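Tunodbridge method

The Tunodbridge method is a procedure for teaching two-armed robots to sort and move loose parts by remote control. A person, known as the operator, guides both arms through a complete task while the robot records its own joint positions, the opening of its grippers and the view from its head camera. The recordings, called demonstrations, are later used to train a control program. The method takes its name from the town of Tunodbridge, where it was first set out in writing by the engineer Bastian Petersen.

Background

Earlier work at the Allmont workshop relied on moving the arms by hand, a practice usually called hand guiding or kinaesthetic teaching. The operator stood beside the robot and pushed each arm along the desired path. This gave accurate movements for one arm but proved tiring and awkward for two, as a single person could not easily steer both grippers at once. The operator's own hands and body also appeared in the camera recordings, which made them less useful for training.

Petersen proposed that the operator should instead work from a separate stand fitted with two small copies of the robot's arms, named Galli arms after the workshop in which they were built. The robot follows the joint angles of the copies. A description of the procedure was issued on 12 February 2019.

Procedure

A session begins with the parts placed on shelves, in bins or on a conveyor. The operator brings both arms to a fixed starting position, carries out the task once from beginning to end, and returns to the starting position. Each such run is stored as one demonstration. Between runs the parts are set out again, with small changes in place and angle.

Large, light parts are handled with both grippers. The operator is instructed to keep the part clear of the rim of the bin and to avoid turning one wrist while the other is at rest, as this may twist the part out of the grip.
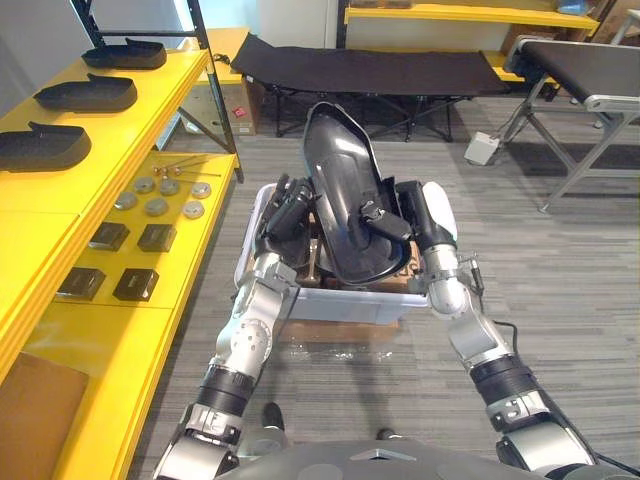 A two-armed robot holding a black plastic shell over a white bin, with further trays on the yellow shelving to the left.

Demonstrations in which a part is dropped are not always discarded. If the operator picks the part up again and completes the task, the run is marked as a recovery and kept in a separate group. Runs that are abandoned are deleted.

Size of the collections

The first collection, made at Allmont, contained 300 demonstrations of a single task. A second collection, begun in May of the same year at the Sanville site, was recorded by 6 operators and reached 1,725 demonstrations, of which 185 were marked as recoveries.

Limitations

The operator feels no force through the copied arms and must judge the firmness of a grip by sight. Thin or flexible parts are therefore difficult to teach. Results also vary between operators, and new operators at Sanville complete a period of practice before their runs are accepted.

See also

Hand guiding
Learning from demonstration
Remote manipulation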